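Section 4. Changing Over to the Assisted Sorting Cell

4.1 Purpose of this section

This section is for shift leads and bench operators at the Bonville site who are moving from hand sorting to the Dresik assisted cell. It covers the daily start-up, the division of work between the operator and the arm, and the changes to duties that take effect when a bench is converted. Mechanical installation is covered in Section 3 and must be signed off before any step below is carried out.

4.2 Before the shift

1. Confirm that the bench log from the previous shift has been closed. If it is still open, do not start the cell. Contact the shift lead.
2. Clear the work surface of tools, cups, paper and personal items.
3. Place the bin and the practice items within the work area shown on the bench card. Practice items are issued from the Pálfi cabinet and returned there at the end of the shift.
4. Check that no cable is pinched under the arm or under the bin.
5. Turn the key switch to READY and wait for the Ostov panel to display the bench number.
6. Run the practice cycle 4 times. Record each result in the log, including cycles that were stopped by hand.

CAUTION: Keep hands, sleeves and lanyards outside the work area whenever the key switch is in any position other than OFF. A hand that is not moving may still be under power. 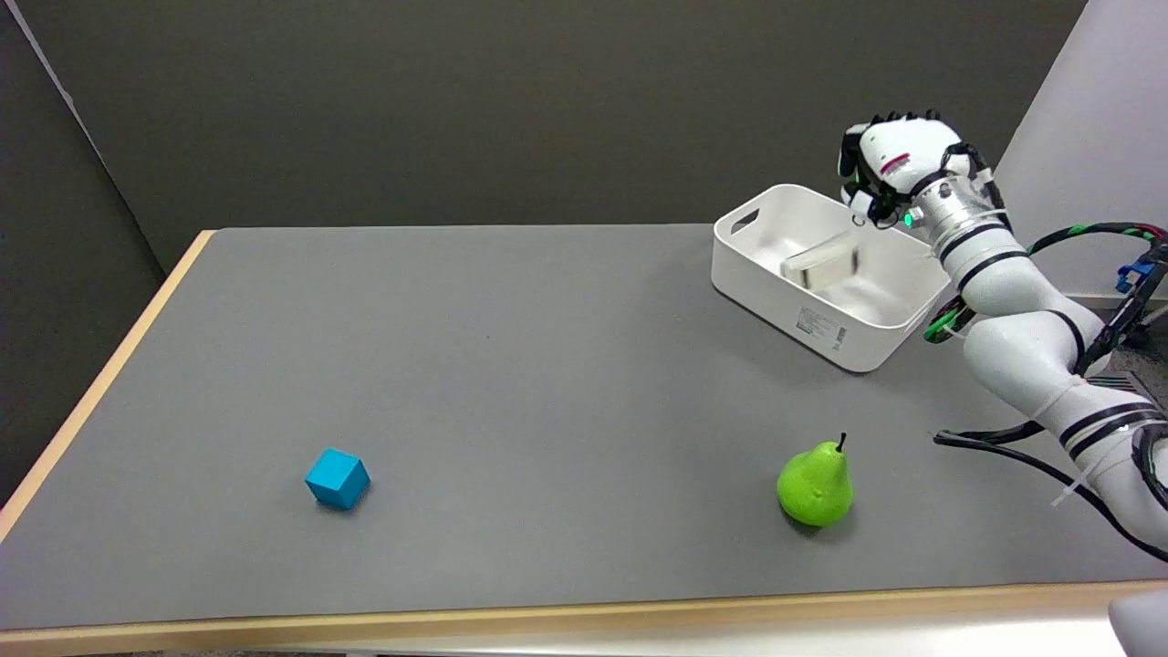

Operators remain responsible for the bench after conversion. The arm takes over the lifting and placing of single items; the operator decides what is presented to it, when a cycle is stopped, and whether an item is accepted. Practice cycles use items of differing shape, such as the blue cube and the green pear, so that the operator becomes familiar with flat-sided and rounded items before regular stock is introduced. The open white bin may be set at an angle to the bench, provided that the arm can pass beside it without contact. Any change to the position of the bin during a shift must be entered in the log.

4.3 Division of work

Operator: presents items, inspects items, clears faults, keeps the log, calls stops.
Arm: picks up and places items presented within the work area.
Shift lead: approves changes to the bench card, reviews the log, assigns relief.

NOTE: An operator may stop a cycle at any time and is not required to give a reason at the moment of stopping. Stops are not counted in individual performance reviews.

4.4 Changes to duties and hours

Employees assigned to a converted bench keep their current job grade. Each employee completes 12 hours of paid training, of which the last 4 are spent at the bench with a trained operator. No employee may be assigned alone to a cell before this training is entered in the personnel record.

Time at the cell panel is limited to two hours without a change of task. Relief tasks include inspection, restocking and labeling. Employees who wish to return to a hand bench may apply to the shift lead in writing and will receive an answer within 10 working days.

4.5 Stopping and restarting

1. Press the stop button on the Ostov panel.
2. Wait until the panel displays HOLD.
3. Turn the key switch to OFF and remove the key.
4. Clear the fault or remove the item.
5. Replace the key, turn it to READY and run one practice cycle before resuming work.

If the panel displays code 158, do not restart. Leave the key switch at OFF, attach a red tag to the panel and notify the shift lead.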